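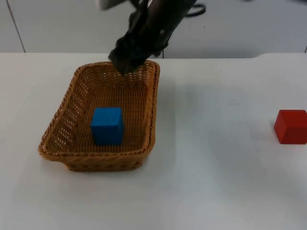 Plomik – Würfel und Körbchen
Liesmich zum Datensatz, Stand: Montag, 13. Juli 2020

Schön, dass Sie hereinschauen! Plomik ist eine kleine Sammlung von Vorführungen, mit denen unser Lernsystem üben soll, farbige Würfel in einen Korb zu legen und wieder herauszuholen. Klingt bescheiden, hat uns aber in Heywood ein ganzes Frühjahr lang gut beschäftigt.

Umfang
1.846 Episoden aus 17 Sitzungen, alle von Hand ferngesteuert. Zwei Leute haben sich dabei abgewechselt, und wer genau hinsieht, erkennt die beiden Handschriften – der eine greift zügig zu, die andere schwebt lieber erst ein Weilchen über dem Rand.

Aufbau
Jede Episode liegt in einem eigenen Ordner mit Kamerabildern, Gelenkwinkeln, Greiferstellung und einem kurzen Auftrag in Worten, etwa »Leg den roten Würfel zum blauen«. Fehlversuche sind mit dabei und in der Spalte »erfolg« mit 0 markiert.

Bekannte Lücken
Der Hintergrund ist fast immer weiß. Aufnahmen bei anderem Licht möchten wir im Oktober nachreichen.

Fragen gern an Malcolm Catterall, Projekt Roltgate.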